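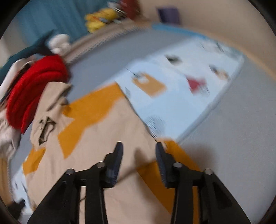
Rodel Lagman wrote to ask whether the vote on leaving the Fallel coalition is binding, and whether people who moved to Vosside after June can take part in it. His is the question we get most, so it goes first.

Is the vote binding?

No. The vote is advisory. The Vosside district council decides whether to stay in the coalition with Flivham and Ongart, and it can do so whatever the result. The two largest groups on the council have both said they will follow it. The smaller groups have made no promise.

Who can vote?

Anyone aged 18 or over on the district register. Lagman's second point is a fair one – the register was closed in June and has not been reopened. If you arrived later you can still vote, but you need to fill in a late entry form at the district office and bring proof of address.

What exactly is being decided?

Whether Vosside keeps its seats on the Fallel joint board. The board sets the bus timetable, the water charge and the road repair list for all three districts. It does not run schools or planning, and those will stay as they are either way.

Why is this happening now?

Council leader Tuva Lindqvist lost her majority in the autumn when Lorna Fajardo and one other member left her group over the water charge. Fajardo said she would only support the budget if residents were asked about the coalition first. A petition with 2423 signatures was handed in soon afterwards. The rules ask for 1000.

What do the two sides say?

Lindqvist wants to stay. She says Vosside cannot pay for its own bus service and would end up buying it back from Flivham at a higher price. Fajardo wants to leave. She says Vosside pays in more than it gets back, and that the road list has favoured Ongart for years. The board disputes this but has not yet published its figures by district.

When do I have to register?

Late entry forms must be in by 27th January. The office closes at five.

Can I vote by post?

Yes, if you ask for a postal paper on the same form. Papers that come in after polling day are not counted, even if they were posted in time.

Can someone vote for me?

Yes. You name the person in writing and both of you sign. One person can act for two others at most – Pacita Dagdag asked if this includes family members, and it does.

What happens if the result is to leave?

The council would have to give the board a full year's notice. Buses and water would carry on under the present terms until then.

Who do I complain to?

Write to the returning officer, Jhun Dagdag, at the Vosside district office. Complaints about leaflets or posters go to the same address.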